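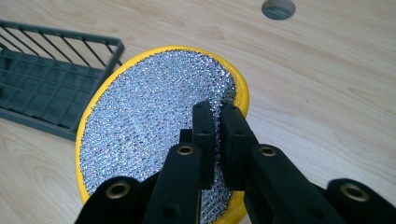

Shared service points: where we've got to

Hello Fadwa, this is the update I promised you for the Sirnon board, dated July 7, 2026. Sorry it's a bit of a ramble, I've been on the road for most of it!

The short version is that Tiltulen vans can now be bought and serviced at three Demirtaş dealerships, with a fourth opening once the lift has been signed off (we're waiting on the inspector, who has been very nice about it but is very busy). In June the workshops booked in 132 vans between them, mostly routine services and brakes. I'd hoped for more sales enquiries by now, but people in these towns seem to want to see the servicing running properly before they'll part with a deposit, and I can't blame them.

Parts are still my headache.
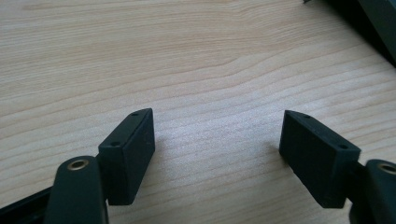 Filters and pads arrive from the Taneo warehouse in two days, fine, but anything electrical goes through the main depot first and customers get fed up. Othmane El-Sayed has drawn up a list of what each site should keep on the shelf, and I'd like to spend part of the training money on that stock if you're happy with it. The training itself came in cheaper than planned – the Demirtaş mechanics already knew the gearbox, so we skipped a whole day.

Still to do: the shared warranty form (draft with you shortly), the signs for the fourth site, and a proper chat about who pays for courtesy vans.

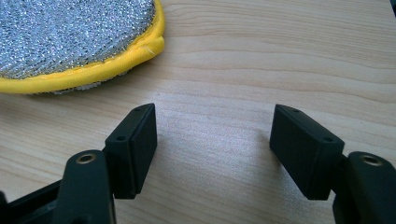

Round scrubbing pad with a yellow rim, on a pale wooden tabletop

Give me a ring if the board wants the figures split by town.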